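Changes to Staff Meal Service at the Grimomley Building

Following the survey conducted in March, the Office of Employee Services has approved a new schedule for the staff dining room. A total of 284 employees responded. The most frequent requests were for later lunch hours and a wider choice of cold dishes.

Beginning with the new quarter, lunch will be served until 3 p.m. The kitchen will continue to be managed by Kratochvíl, whose contract has been extended. 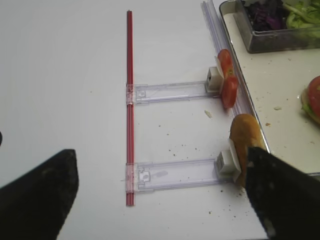

A red rod with two clear plastic arms on a white tabletop.

Employees who wish to reserve a meal should do so through the Novora portal by 10 a.m. on the day of service. Reservations may be canceled without charge up to 90 minutes before pickup. Meal credits left over from the previous quarter will remain valid for 14 days and cannot be exchanged for cash.

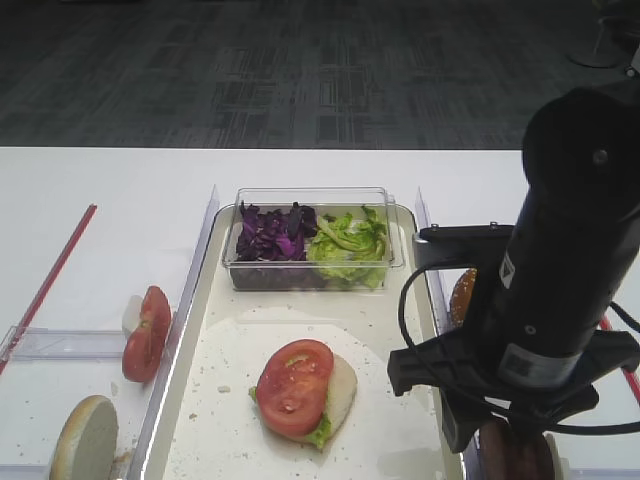 Departments planning a group lunch are asked to submit a separate request form, signed by a supervisor. Dietary needs should be noted on the form.

Questions about reservations may be directed to Loretta Haddad, Employee Services. Billing matters are handled by Skarphéðinn Oddsson in the Accounts Office.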